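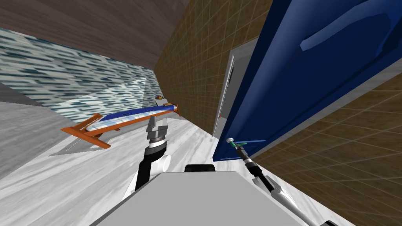

Vollham puts its door robot through setup in software first

Piltum says the two-armed robot it is preparing for a laundry service in Vollham will be able to open the doors there by fall. For now the doors are simulated, and so is the robot.

Setup began in July. Before any hardware is bolted down, the company runs the machine through rendered rooms with mismatched tile, marble floors and the odd ironing board in the way. In one of them the right gripper is at the lever handle of a blue door while the left arm is up near the board. The door is already standing open.

The plan calls for 900 practice runs. Piltum had finished 261 when it put out its progress note, which lists 6 changes to the gripper settings and gives no success rate. We asked for one and were told it would come later.

Ostermann, which will service the robot on site, has a duller list: check the wrist joints, recalibrate the camera after every move, replace the finger pads when they wear. None of that shows up in a simulation unless somebody writes it in. Rendered handles do not loosen, and rendered finger pads stay new.

A similar project in Prutudbridge spent most of its setup time on a single sticking latch. Piltum says its software now varies how stiff each handle is, but would not say by how much.

The first real door is due to be fitted to a test stand next month.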